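Gelari Opens Upholstery Fabric Testing Laboratory in Braselville

BRASELVILLE, Tuesday, February 20, 2018 - Gelari, a maker of upholstery fabrics for homes and offices, has opened a fabric testing laboratory at its Braselville mill. The laboratory replaces the outside testing the company has used for abrasion, pilling and seam slippage.

The new unit occupies 600 square feet next to the finishing hall. Equipment includes abrasion testers, a tensile frame and a light cabinet for colorfastness. Samples are conditioned at a set temperature and humidity before each test. Results are filed by dye lot and can be requested by furniture makers with their order number.

Testing starts with the heathered gray range, the company's largest group by yardage. Yarns of different shades are blended before weaving, and small shifts in the blend can show when one suite is covered from two lots.

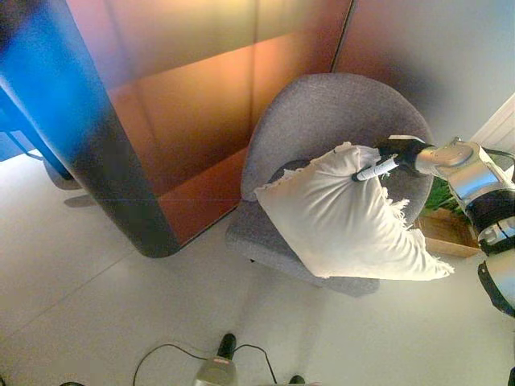
Armchair in textured gray fabric, with a fringed white pillow.

In trials that ended in August, Gelari tested 3,214 swatches from current and discontinued lines. The results were used to set new limits for shade variation between lots. Any lot outside the limits will be held at the mill and retested before it is cut.

Seating with curved backs will be assessed separately, as fabric pulled around a tight radius carries more load at the seams than fabric on a flat panel.

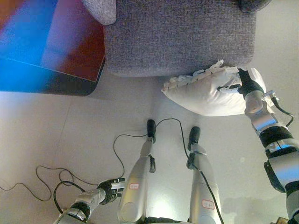
Lech Stępień said that furniture shops had been asking for lot-level shade data for years, and that a printed report with each roll would cut the number of covers sent back. He added that he would like pilling results on the same sheet.

Reports will ship with all full rolls from the Pralton and Wilczyńska collections. Cut lengths under 20 yards are not included. The laboratory does not accept fabric from other mills.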